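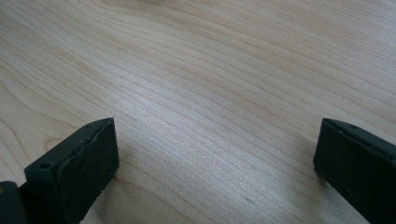 Refreshing a Clear Finish on a Pale Wood Tabletop
By Asif Jafri

Light woods such as maple and birch hide wear well until the sun is low. Then you see the dull patches where plates and elbows go. If the color of the wood is still even and the finish isn't peeling, you can skip stripping it and put a fresh coat over the old one.

You will need:
Dish soap and two cotton cloths
200 and 400 grit sandpaper
A cork sanding block
Water-based clear satin finish
A synthetic brush

Wash the top with warm water and a few drops of soap. Wring the cloth out hard. Wipe again with plain water and leave it for an hour.

Check whether the top is solid or veneer. Look at the edge: on solid wood the grain carries over the side. Veneer is thin, so skip the 200 paper and use only the 400.

Sand with the grain using light, even strokes. Where the grain loops, follow the long direction of the board. Stop when the shine is gone. You are scuffing the finish and should not reach bare wood.

Wipe off the dust with a damp cloth. Brush on a thin coat, working from one end to the other, and don't go back over it once it starts to set.

Wait 4 hours, sand lightly with the 400, wipe, and apply a second coat. Keep hot dishes off the table for a week.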